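Saltum Editions | Print Production | Support Log | Canvas | Closed Tickets
Subject: Potgieter canvas edition, shadows print flat after RIP update
Status: Closed
Priority: High (signed edition, partly delivered)
Affects: Mullex RIP, canvas queue only
Substrate: Fleten matte canvas, 400 gsm

Summary: Second run of the Potgieter edition does not match the signed proof. Dark areas lose separation and the deep blues lean purple. Paper prints from the same master file are correct.

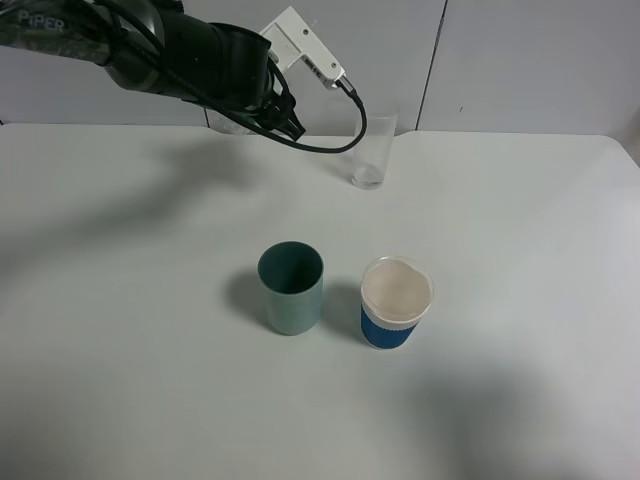

By Asger Bisgaard
Print Production, Saltum Editions
Sunday, February 4, 2024
Filed under: Color, Canvas, RIP

Background

The Potgieter edition is a signed and numbered canvas giclée, edition size 90, plus artist's proofs. The first run was printed in December, numbers 1 through 50. All of those were approved against the signed proof, coated, hand-textured and released to galleries. The remaining numbers were held until the second texture session could be scheduled.

Between the two runs the workstation was replaced and Mullex was updated. Queue settings were exported from the old machine and imported on the new one. The printer itself was not moved or serviced. Same ink set, same canvas supplier, new roll.

Problem as reported

Roscoe Szabo pulled the first sheet of the second run and compared it with the proof under the viewing booth. His note:

"Doorway on the left side is one solid shape. On the proof there are three steps in it. Blue coat is purple. Highlights and skin look right. Not coated yet but I don't think coating will bring it back."

Two more sheets were printed with no changes. Same result on both, so the fault is repeatable. Queue stopped. No numbers were assigned to the three sheets.

Expected result

Uncoated sheet should match the uncoated reference strip kept from the first run. The signed proof is coated and textured, so it is only a fair comparison for finished pieces. Future reports should use the strip for anything that has not been through the coating room.

Step 1. Nozzle check and head alignment

Nozzle check printed on plain paper and on canvas. No missing nozzles in any channel. Alignment pattern is clean in both directions. No banding visible in a flat gray fill.

Result: printer hardware is unlikely. No cleaning cycle run.

Step 2. Master file

Checksum of the master on the server matches the one recorded when the artist approved the file. Resolution is 300 ppi at final size, profile embedded, no layers. Opened on both workstations, shadow values in the doorway read the same on each.

Result: file is unchanged.

Step 3. Paper comparison

Same master sent through the paper queue at reduced size. All three steps visible in the doorway, coat is blue. That rules out the file a second time and also rules out the ink.

Result: fault is limited to the canvas queue or to the canvas.

Step 4. Canvas roll

Cut a strip from the end of the old roll and printed the shadow crop on it, then printed the same crop on the new roll. Let both sit overnight and read them with the spectrophotometer the next morning. The two crops match each other and neither matches the reference strip. White point of the bare canvas is within our normal tolerance for a roll change.

Result: the roll is not the cause. Fleten was not contacted. Roscoe had already started a return form for the roll – withdrawn.

Step 5. Queue settings in Mullex

Compared the imported canvas queue with the printed settings sheet from the first run. Differences found:

Media preset: name is correct, but the linked output profile is the generic matte canvas profile and not our custom one.
Black point compensation: off. Was on.
Total ink limit: 300 percent. Unchanged.
Rendering intent: relative colorimetric. Unchanged.
Black ink: matte black. Unchanged.
Resolution and pass count: unchanged.

The preset name hides the problem. The queue list shows our own preset label, and the label came across in the import. The profile path did not. Mullex looked for the profile in the old user folder, did not find it, and fell back to the generic profile without a warning in the queue window. There is a single line in the job log, under the expanded view only.

Result: probable cause found.

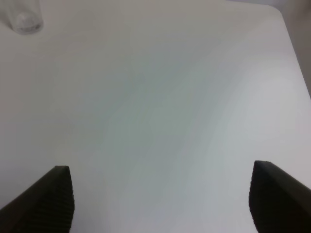 With the profile path corrected and everything else left alone, the crop improved but did not match. Blue was back where it belonged. The doorway showed two steps of the three, with the darkest pair still joined. Turning black point compensation on brought the third step back. I tested the settings in the opposite order as well, in case one of them was masking the other. Compensation alone, on the generic profile, opens the shadows a little and leaves the coat purple. Both corrections are needed.

Step 6. Full-size confirmation

One full sheet printed with both corrections. Left to dry overnight before reading. Shadow patches and blue patches are all inside tolerance against the reference strip. Roscoe checked it in the booth separately, without the readings in front of him, and passed it.

The sheet was then coated with two passes, same as the first run, and compared with the signed proof. Pass. Hand texture was not applied to the test sheet.

Root cause

Queue export from the previous Mullex version stores the output profile as an absolute path. Importing on a machine with a different user name breaks the path, and the software substitutes the generic profile for the media type. Black point compensation is stored with the profile link, so it returned to its default when the link failed. The paper queue was rebuilt by hand on the new workstation and never went through the import.

Fix applied

1. Custom canvas profile copied to the shared profile folder. No profiles are to be kept in user folders.
2. Canvas queue deleted and rebuilt by hand from the settings sheet.
3. Black point compensation set in the queue and locked.
4. Job log set to expanded view by default on the production login.
5. Old export file moved to the archive so it does not get imported again.

Disposition of bad sheets

The three rejected sheets were cut through the image area and logged as destroyed. They were never numbered, so the edition record needs no correction. The coated test sheet is kept in the flat file, marked TEST on the reverse in two places, and is not to be stretched. Numbers for the second run resume at 51 as planned.

Certificates already printed for the second run are valid. The print date is left blank on those and filled in at signing.

Comments

Roscoe Szabo: Do we need to recheck anything else that went through the canvas queue after the workstation change?

Asger Bisgaard: Checked. Two jobs, both tests of the cutter on blank canvas. No image printed, nothing shipped.

Roscoe Szabo: OK. The settings sheet lists the preset name but not the profile file name. I only found the name you used by digging in the old backup. Can we add a line?

Asger Bisgaard: Added. Profile file name and date modified now go on the sheet, and the sheet gets reprinted whenever either one changes. Old sheets stay in the binder behind the current one.

Roscoe Szabo: Second run restarted this morning. First sheet read against the strip once dry, all patches in tolerance. I will read every tenth sheet for the rest of the run.

Asger Bisgaard: Please also keep an uncoated strip from this run. The first one is getting scuffed along the short side, and the dark patches are the ones nearest the edge.

Roscoe Szabo: Strip cut and sleeved. It is in the drawer with the first one.

Open items

Report the missing-profile fallback to Mullex support – Asger.
Same path check on the large paper queue before the next update – Roscoe.

Related tickets: Canvas coating, haze in dark areas. Roll change procedure. Viewing booth lamp replacement.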